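2023-02-26

早上七点到的实验室，门还锁着，在走廊里把昨天的记录重新看了一遍。昨晚收工的时候插花任务一共存了2,902条数据，包括废掉的。废掉的我单独放了一个文件夹，名字起得很随便，今天得改，不然下周交接的时候别人看不懂。

开门以后先开总电源，再开控制柜，顺序不能反。上次小组里有人先开了控制柜，手臂报错，重启了三遍才好。今天一遍就起来了。回零位也正常，六号关节没有再响。上周给Thongsuk那边写过邮件问这个响声，回信说让我们检查线缆有没有蹭到外壳，我把扎带往后挪了一点，之后就没听见了，也不知道是不是这个原因。

上午的安排是标定。腕部相机前两天拆下来擦过，装回去以后位置肯定有偏差，不标定的话抓取点会往左偏。标定板打印在普通纸上，贴在硬纸板后面有一点翘，我用双面胶重新贴平了。一共采了30个姿态，误差比上次小。Smaranda Cârstea老师十点多过来看了一眼，问我为什么不用铝板的，我说还在采购流程里。她说那就先这样，但是报告里要写清楚用的是什么板子。记下来了。

然后她坐下来跟我们过了一遍课程项目的进度。我们组的题目是“细长柔性物体的抓取与放置”，选的对象是假花。别的组有做叠毛巾的，有做拧瓶盖的。当初选假花是因为便宜，坏了也不心疼，现在看比想的难。花头重，茎细，夹得靠下，花头就往一边倒；夹得靠上，手指会碰到花瓣，抬起来的时候容易带着旁边的叶子一起走。叶子互相勾着，从一堆里抽出一枝来，经常是抽出一枝半。

老师的意见有几条。一是夹爪的力不要再加了，茎里面有铁丝，夹久了外面那层塑料会变形，后面的数据和前面的就不一样了。二是每一条数据开始之前，花堆的摆法要变，不能图省事每次都放成一个样子。三是网篮的高度先固定，等放进低处的篮子稳定了再去做高处的。第三条我有一点不同意，我觉得两个高度混着采也可以，不过没有争，先按她说的做，做完再说。

中午在Wirkstead楼下吃的面，加了一个蛋。师弟说Plundel的比赛报名十一月才截止，问我们组要不要报。我说先把课程报告写完。他说报告和比赛可以用同一份数据，这倒是真的，回头看一下比赛规则里对数据的要求。

下午开始正式采。师弟操作，我在旁边看屏幕和记笔记，采完一批换人。先采的是单枝夹取，要求夹住以后茎尽量保持竖直。我在笔记里给每条标了三种情况：夹正、夹偏、带叶。后来又加了一种“花头出画面”，因为相机装在手腕上，茎一长，花头就跑到画面外面去了，只能看见一段绿的。训练的时候模型看不到花头，不知道会不会有影响，这个要问老师。
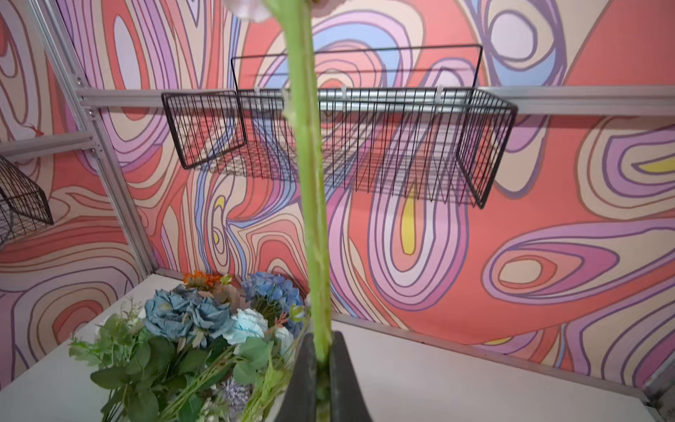 腕部相机画面：夹爪夹住一枝花茎，后面是挂在铝型材上的黑色网篮。

这一张我存到报告的文件夹里了，准备放在“观测视角”那一节。茎在两根手指中间，基本上是竖的，花头在最上面只露出一点，还是虚的。正好可以拿来说明刚才那个问题。墙上的花纹是为了让背景复杂一点贴的，看久了眼睛累，师弟说他闭上眼还能看见那些圈。我倒还好，就是在屏幕上找黑色的篮子边要多花点时间。

三点多的时候出了一次小故障，夹爪闭合到一半停住，软件里显示还在运动。按了急停，查了一遍，是通信线的接头松了。重新插紧，用胶带固定了一下。这一条作废。以后每天开机检查表里要加一项，看接头。开机检查表是用Ekus的模板改的，里面有好几项跟我们没关系，比如气压，一直没删，今天顺手删了。

接着换我操作。我手比师弟慢，但是带叶的情况少一些。我的办法是先从旁边进去，手指贴着桌面往前推一点，让要夹的那枝和别的分开，再合拢。师弟是从上面直接下去，快，但是容易夹到两枝。我们讨论了一下要不要统一动作，最后决定不统一，在笔记里标明是谁采的就行，以后想分开训练也能分。

放进网篮这一步今天没有采多少。网篮的铁丝之间空得比较大，茎的下端有时候会从缝里穿出去，卡在那里，松开以后花是斜的。算不算成功，我们两个意见不一样。我觉得花在篮子里就算，师弟觉得斜着不算。先都标成“待定”，明天问老师。

收工前把花按种类理了一下。有两枝的叶子已经掉了，用热熔胶粘回去，粘得不太好看，能用。桌面擦了一遍，控制柜断电，相机盖上了盖子。硬盘剩余空间不多，再采几天就要换一块，需要填申请单，单子在办公室门口的架子上。

晚上回宿舍写了报告的第二节，写到标定那里停了，误差的单位我记不清用的是毫米还是像素，明天到实验室看了再补。文件夹的名字还是忘了改。

明天要做的：改文件夹名，问“待定”的标准，问花头出画面的事，填硬盘的单子，带一卷新胶带。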